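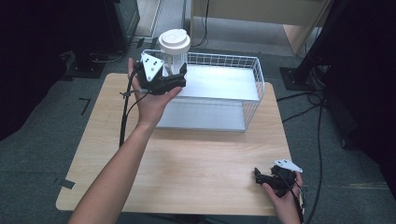

4.2 Contact gating

Solirow plans a grasp only after its gate reports two fingers and something between them. Early versions were generous about the something. Wood grain did nicely, and the planner closed on it with great confidence.

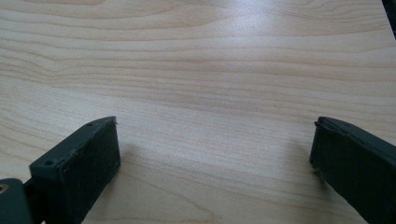 Jytte Steinarsdóttir

Figure 3. Wrist view, fingers open over bare tabletop.

We now mask both fingers and ignore glare - the old threshold loved glare - and require agreement over 5 consecutive views. On 200 held-out clips the gate is duller, and we prefer it.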